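Two arms, one bench: left arm carries on closing after the stop

hollinwell_bench
Posted 6th June

Evening all, and apologies in advance for the length, my wife says I can't describe a blown fuse in under a page. We've got a pair of Morsy arms clamped either side of a wooden table, small parts work mostly, and for two weeks they behaved beautifully. Then on Monday the left one dropped into a joint fault halfway through a run, the red message came up, the right one froze as it should, and the left fingers carried on closing for almost 7 seconds. My thumb was nowhere near it, thank goodness, but it very easily could have been.

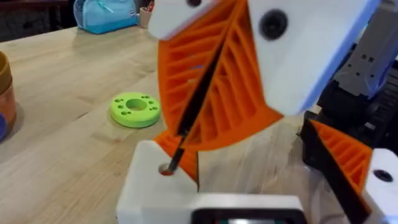

Orange fingers over the work, green disc off to the left.

The log gives fault 2756 on the wrist and then nothing at all until I pulled the plug. I've swapped the cable and reloaded the settings. It did it again this morning. Has anyone met this before?

preneck_pete
Hello and welcome! Sorry to hear that, it does give you a turn. I had something very like it on my own pair last October, and mine was the supply. Two arms starting and stopping together pull the voltage down, the wrist board drops out, and when it wakes up it remembers the last grip command it was given and merrily finishes the job. A bigger supply from Zerkley cured mine. I'd start there before you take anything to bits.

Mitali Mondal
I'm going to disagree with Pete, kindly I hope, as he has helped me out more than once. A bigger supply may well make the fault rarer, but a gripper that finishes its last command after a stop is a safety problem all by itself. The stop ought to cut power to the fingers whatever the software thinks. Could you tell us what your stop button is wired to? And how close do the two arms get to each other?

hollinwell_bench
Thank you both. The button goes to the computer, which I now feel rather silly about. As for how close, well, they share the middle of the table and there isn't a great deal of room.

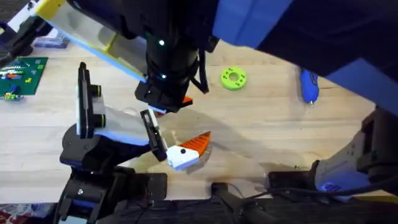

Both arms over the table, with the disc and the blue tool on the right.

preneck_pete
Fair point from Mitali about the button, I'll give her that one. I still say measure the supply though! Put a meter on it while both arms move.

Mitali Mondal
Oh, do measure it, by all means. Only please have the button sorted first, and keep your hands off the table while they're live. With arms working that near to one another I'd want the grip force turned down as well. Mine left the factory at 200 in the settings and I run them at 40, and they still hold everything I ask of them.
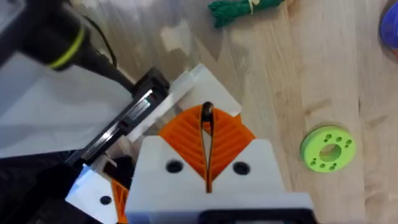 I'd also set the fingers to go limp on any fault, if your version lets you. Some people hate that because the part gets dropped, and I do understand if the part is something precious, but I would sooner pick a thing up off the floor than have a finger caught.

esance_owner
Can't agree with limp on fault for everybody. I've got an Esance that carries glass, and a dropped jar is a hazard too. Hold position, power cut to the closing side only. It's fiddly to wire, but it can be done.

hollinwell_bench
Plenty to be getting on with there, thank you. I've ordered a proper stop relay and turned the grip right down in the meantime. Pete, the meter is coming out on Saturday and I'll post the readings for you.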